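Zunham Robotics Club: the autumn gallery

We meet after lessons in the room behind the design workshop, and we are a club of 19, which is more than the chairs allow for. This year's project is called Astaretti. The name was chosen by vote and means nothing in any language we have checked. The aim is to teach an arm to put one block on top of another, a job most of us had mastered before we could talk.

Arnar Sveinbjörnsson looks after the simulator, Hsin-yi Tu writes most of the control code, and Kwok-wai Yuen keeps the log, including the bits we asked him to leave out. Mr Grabner supervises. He has asked us to say that he supervises closely.

The plan in September was to have the whole thing stacking by half-term. The plan has since been revised, and so has our idea of which half-term.

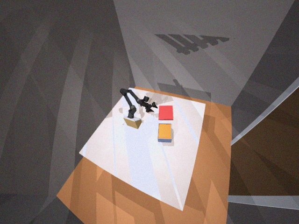
Everything gets tried in the simulator first, where dropping things costs nothing and the floor doesn't dent. Attempt 381 is the one Hsin-yi still brings up at parties, presumably to thin them out. The gripper is open just above the red block and a little to the left of it, and in our club "a little to the left" has become a general term for most of life's disappointments. The orange-yellow block was Cheng-en's choice of colour. He calls it amber and will not be moved. Arnar did the lighting, stripes and all, and would like it known that the stripes were deliberate. The rest of us would like it known that he said so afterwards.

More from the log, for those who enjoy this sort of thing:

The grip test. Thirty-five tries at closing on the red block from directly above. Kwok-wai recorded the results in pencil, out of kindness.

The minus sign. Hsin-yi spent two evenings hunting for the reason the wrist turned the wrong way. It was one character long. She has forgiven whoever typed it, and we have all agreed not to look up who that was.

The long run. Arnar left the simulator going overnight and came back to 1342 finished attempts and a very warm laptop. The later ones were better than the early ones, though you'd need to be fond of us to see it.

The Van Damme Cup. Our regional contest, held in a sports hall that smells of badminton. We have entered the stacking class and also the poster class, where we fancy our chances.

New members are welcome from Year 9 up. No experience needed, as our results will confirm. Bring a pen, and if at all possible a chair.

Words by Cheng-en Kwok. Complaints to Mr Grabner, room open until half past five.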